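December, 7:40 am -- Rukeo hand gripper, finger service

New finger pair is on and I love how it moves! Cycle counter read 443 before I zeroed it. Ran it open and shut over the bench, no drag at all. 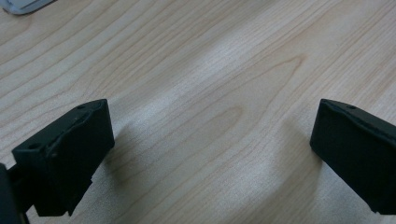 Fingers open over the bench, nothing held.

Screws next -- went over each one twice, then greased the linkage.

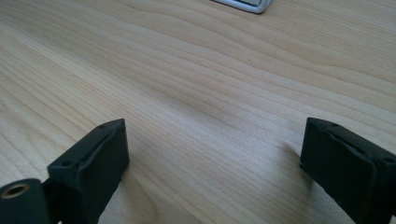
Ott Rimkutė wants the gap logged every 185 cycles from now on. Great idea, starting tonight. Old pair is in the Pruvex drawer.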